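Stilelholm Tray Service: Set-Up Guide
Section 4: Taping the Table and Laying the Trays
Last revised December 2, 2019

If you've come straight here from Section 3, you should have a bare table, standing level, with the legs locked. If you skipped Section 3, please go back and lock the legs. I'll wait!

This section covers the part I like best, where a big blank table gets its tape lines and starts to look like a place you could serve lunch from. I wrote it for the long tables in Room 611, but it works fine on the shorter ones at Morin too (you'll just get fewer spaces out of them). Plan on doing the tape the day before if you can. Doing it with people already lining up at the door is no fun at all.

What you need

One roll of blue masking tape per table, plus a spare
A covering for the tabletop, cut to size
A tape measure and a pencil
A pair of scissors
Green trays, up to 18 per box
Round white plates, the shallow ones
The plastic utensil bin
A damp cloth and a dry cloth

The spare roll is a must. I once tried to get by without one and ended up begging a stub of tape off the front desk, and it was the wrong width, and I had to look at it all afternoon.

4.1 Covering the table

1. Wipe the tabletop with the damp cloth, then dry it. Crumbs under the covering feel like boulders once a tray is sitting on them.

2. Lay the covering down and smooth it from the middle out to the edges with the flat of your hand. Don't pull on it.

3. Tape the underside edges to the table. Keep the tape on the underside for now. Anything on top at this stage will get mixed up with your lines later.

4. Walk all the way around and press the corners again. They always lift, at least the first time.

Note: Any plain covering is fine. If you have a choice, take one without a pattern, so the blue shows up well from a few steps back.

4.2 Marking the spaces

You want a grid of rectangles, each one big enough for a tray with a bit of room left over. I use a tray as my measure and leave a hand's width on every side. The tape measure is there for people who don't trust their hands.

1. Put one tray down near a corner and make a light pencil tick where each side of its space should be.

2. Move the tray along and repeat until you reach the far end. Do the long side first, then the short side.

3. Run the long lines of tape. Stick down one end, unroll the whole length while holding it just above the table, and lower it onto your ticks. Press it down with your thumb, starting from the stuck end.

4. Run the short lines across the top of the long ones. Where two strips cross, press the crossing hard.

5. Stand at the end of the table and have a look. If a line leans a little, leave it. I mean it — the trays don't mind, and the third time you peel up a strip it will take a bit of the covering with it.

Caution: Cut the tape with scissors held well above the table. Don't slice it with a blade on the covering. The tabletops at Herton have the scars to prove that people do this, and the repair bill came out of our napkin money.

If you run short, you can make up a line out of shorter pieces. Gaps between the pieces are okay as long as you can tell where one space ends and the next begins. I'd keep the broken lines toward the side where fewer people will be leaning over, as sleeves are what frays the ends.

4.3 Laying a tray

Lay each tray the same way, every time. It sounds fussy, but people find their spoon without looking for it, and you'll spot a missing piece from across the room.

1. Check the tray. The raised edge should be whole all the way around. Cracked ones go in the Meltow return crate (see Section 6 for how returns work, and please don't sneak them back in the box).

2. Wipe the tray with the dry cloth, inside and corners.

3. Set the plate in the middle. Hold it by the rim. The shallow plates have faint rings on them and it's easy to mistake those for a smear, so give one a wipe before you send the whole stack back to the kitchen!

4. Lay the spoon to the right of the plate, bowl at the top, handle toward the diner.

5. Lay the knife or fork to the left of the plate, between the plate and the side of the tray. If the menu calls for both, they both go on the left, fork closest to the plate. I know a proper dinner table does it differently. Our trays are narrow and the spoon likes its space.

6. Leave the cup off. Cups go on at serving time, from the cart.

Note: The plastic utensils don't all match. We have pale yellow ones and white ones, and a single tray can have both. Please don't spend your morning sorting the bin by color. I have done it and they were back in a muddle by dessert.

4.4 Placing the trays

1. Start with the spaces at the far end of the table and work back toward yourself. That way you're never reaching over a tray you've already laid.

2. Carry one tray at a time with both hands, thumbs on the outside of the rim. Stacking laid trays is a good way to hear plates break.

3. Lower the tray inside its space. It's nice to have the edges clear of the tape, but a tray that touches a line isn't wrong. Only move it if it crowds the next one.

4. Fix any utensil that slid on the way over. The spoon is usually the culprit, wandering in under the lip of the plate.

5. Look down the table from one end before you go on to the next table.

Caution: Don't drag a tray over the tape. The bottom edge can catch on a strip and roll it up into a little blue sausage, and then you'll be redoing the line with a plate in the way. Lift it, then lower it.

4.5 Keeping the lines going

The same tape will do for several meals if you're nice to it. I check mine at the end of each service, once the trays have been cleared.

Loose end: press it down. If it won't stay, snip off the loose bit and put a new piece over the spot.

Torn strip: patch over the tear. No need to replace the whole line.

Line peeling all the way along: take it up slowly, pulling low and flat, and lay a fresh one. Warm rooms are hard on the glue. In June I seem to be relaying lines every time I turn around.

Spill on the covering: blot it, let it dry, and only then put new tape down. New tape on a damp covering is a waste of tape.

When the covering itself gets shabby, peel it all off and go back to 4.1. I don't patch coverings anymore. The patches curl, the trays rock on them, and the soup does what soup does.

For checking your own work, look at the tray and the lines around it from close up, and again from farther off: 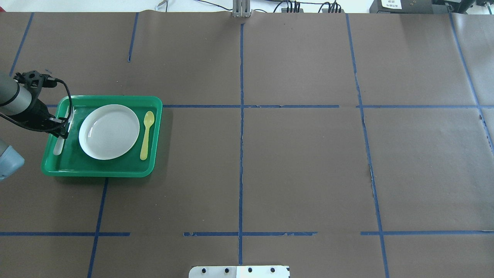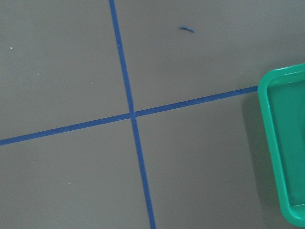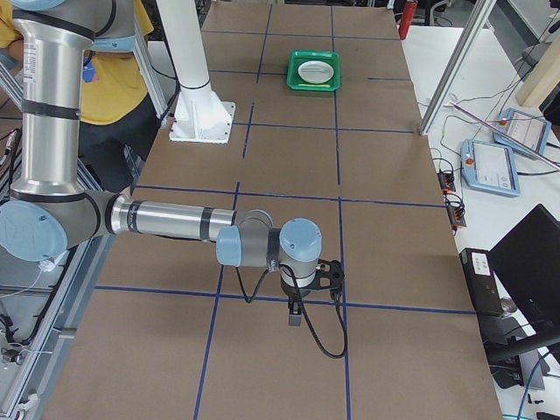
Green tray and blue tape lines. The first view shows the spoon to the right of the plate.

Before you move on to Section 5 (the cup cart), put the leftover tape back in the drawer with the end folded over on itself. The next person will be very glad of that little tab.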